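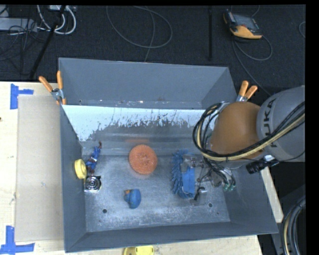
Hongjun Fang
Head of Program, Andside Learning Center

About Andside

Andside Learning Center offers after-school and vacation care to children from kindergarten through fifth grade. The center opened with one classroom and 16 enrolled children. It now occupies the ground floor of the former Kahsay building, where four classrooms, a reading room and a covered play area are in daily use.

Our program is built on the ordinary work of looking after a shared room. Children at Andside choose their own materials, use them for as long as the session allows, and return them when they have finished. Staff teach this routine in the first weeks of enrollment and continue to practice it with the older groups.

The Sorting Bin

Every session closes with a period of sorting. Items found on floors, windowsills and tables are gathered into a metal bin, and the children decide together where each one belongs. The contents are seldom of one kind. An action figure in blue and red may lie a short distance from a round orange item much like a scrubbing sponge, with a yellow ring resembling a roll of tape against the wall of the bin and a small rounded blue toy-like object nearby. Each of these has a different home in the building, and the children are expected to know it or to ask.

The bin is a plain gray rectangular one, divided into a larger and a smaller compartment by a sloping panel. Unsorted items go into the larger side. The smaller side is reserved for things that need repair or whose owner has not been found. The metal has become scratched in use, and the center has chosen to keep it in service.

Younger children usually begin by grouping items by color or shape. By second grade most are able to sort by use, and will place cleaning articles, craft supplies and toys on separate shelves without prompting. Items that remain unclaimed are held at the front desk until the end of the month. Families are asked to check there at pickup.

Materials and Storage

The center keeps a written inventory of its toys, games and classroom supplies, which stood at 2,557 items when it was last reviewed in October. Shelving is open and set at child height. Labels carry both a word and a drawing, so that children who do not yet read can take part fully.

Donations of toys and household articles in good condition are welcome. Please speak with a member of staff before bringing them in, as storage space is limited.

Staff and Administration

The center employs 21 teachers and assistants. Mingxuan Zhong serves as Director of Operations and is responsible for the building, enrollment and family services. The Head of Program oversees classroom practice and staff training. All new employees complete an orientation period alongside an experienced teacher before they are assigned to a group.

Visits

Prospective families may visit by appointment during the school year. Visitors are encouraged to arrive by 4:30 p.m. in order to observe the sorting period. Appointments can be made at the front desk or by telephone during office hours.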